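February, build log / diary, page 18 of the notebook probably

Typing this up fast before dinner. Shelf day for the project. Whole class got told to collect demonstrations of a "real world sorting task" and our team picked store restocking, so: baskets, wipes, hands. Robot learns from the human doing it first. That's the idea anyway. Our arm is called Fellier, still has the name taped on from last semester, nobody voted to change it.

Bus was late. Got to Grutetti with 29 minutes before our slot instead of an hour. Grutetti is the little store that lets the class use its aisles in slow hours, household stuff mostly. Forgot the spare batery, went back, second trip. Legs dead.

Plan from the whiteboard, copied as is:

Goal for today = clean pick and place clips with both hands. Slow. No talking with hands. Don't block the packs with your own wrist.
Goal for the term = 700 clips, all labeled, before the Brakusport demo.
Have so far = 198. Hm.

Brakusport is the spring meet, six schools, every team gets a shelf and a box of mixed packages. Points for each package in the correct bin, points off for drops and crushing. Soft packages are new this year and everybody is scared of them. Rigid boxes were easy, suction cup, done. A pack of wipes just sags. You grab the corner and the middle goes somewhere else.

Task A, shelf to bins

Three bins on the shelf, one kind of wipes per bin. Yellow ones in the orange bin, the white and light blue sanitary ones in the middle, 75% alcohol wipes on the right. Rule is one hand carries, other hand is allowed to steady. I kept wanting to use both for everything. Coach says the policy copies bad habits very faithfully, so if I fidget, Fellier fidgets.

Grip with thumb on one face, fingers on the other, not pinching the end seal. Wrote that on my arm in pen.

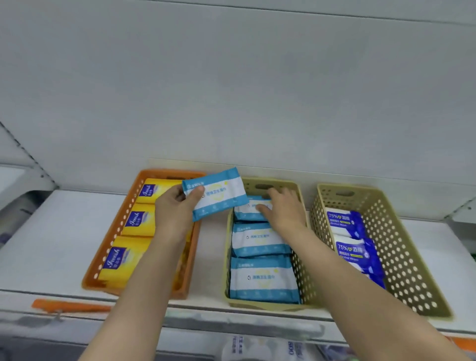
Task B, loose basket

Harder one. Everything mixed up in a shopping basket, pick out one color at a time. No neat rows, packs on top of packs, labels half hidden. This is the closest thing to what the Brakusport box will look like so I wanted more of these than the shelf kind.

Notes while I still remember:

- yellow first. Easiest to spot, good for the detector, also good for my mood
- dark blue ones crinkle and throw glare, the lighting in that store is brutal. Mark those clips separate
- lift a little, pause, then move. The pause helps when we cut the clips
- if two packs stick together DON'T shake. Redo it
- keep head still. My neck does not agree

Argued in the car with myself (ok, out loud) about whether messy clips should count. A teammate wants only the pretty ones. I think if you train on pretty ones you get a robot that only works on pretty shelves. We'll split them into two folders and train both ways, Tekin has enough free hours on the cluster this month. Tekin is the lab machine, also slow, also moody. Last run died at three in the morning and I found out at lunch.

Other thing. Label names. We had "wipe_yellow" and "yellow_wipe" as two seperate classes for I don't know how many weeks. Explains a lot. Fixed it tonight, retraining after I eat.

Also need from the school closet: softer fingertips. The silicone ones, not the foam, foam came off on the tape last time and left crumbs in the joint. And zip ties. Always zip ties. And somebody please bring back the small hex key.

Yellow pack in the left hand, right hand down in the pile with the others, that's the pose I want Fellier to get to by March. Two hands in one basket without the arms arguing. Right now it can do one arm at a time and the other one parks itself like it's waiting for a bus. 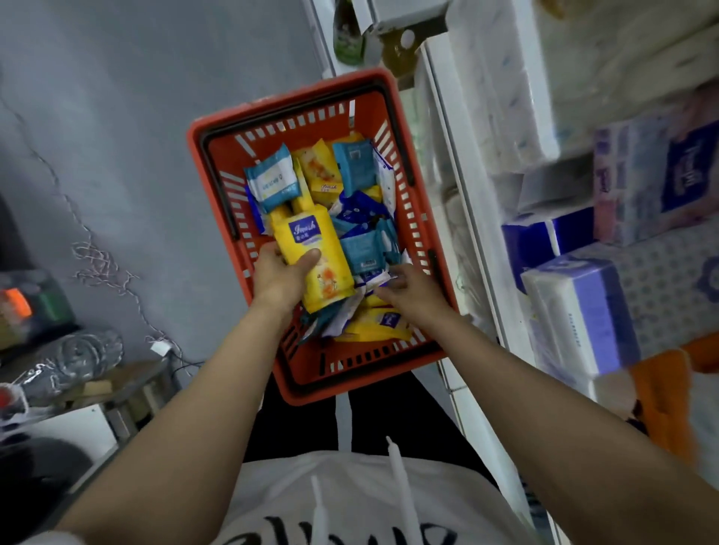
Why not just use a bigger suction cup on the soft packs?

Tried it in the fall. The wrapper wrinkles under the cup, air leaks in and the pack drops halfway to the bin. Two fingers with soft tips hold better if they close over the thick part of the pack, and they don't care much about wrinkles. Cup stays on the tool rack for the rigid boxes.

(Putting that in the report since the judges asked the same thing last year and we stood there like fish.)

Rest of the list before I lose the page:

Cut today's clips. Rename, with the ONE naming rule.
Send teammate the folder split, messy / tidy.
Check the gripper force, it was set for boxes, way too much for wipes. Turn it down before anybody runs anything.
Thank you card for the store. Also buy something there next time, feels rude otherwise.
Poster text. Has to be short, the last poster was all paragraphs and people walked right past it.
Ask coach if we can get an evening slot too, the light through the front door changes everything in the afternoon.

Homework for the other classes: not started. Chem quiz, ugh.

Later, 9:40 pm. Ate. Retraining started, loss is going down, not going to stare at it. Found one of my sleeves has marker all over it from the thumb note. Mom says it's permanent. Went to look for the hex key again and found two old ones in the pencil case, neither the right size.

Setting alarm for six to check Tekin before school. If it crashed again I'm cutting the batch size in half and leaving it there. Bed.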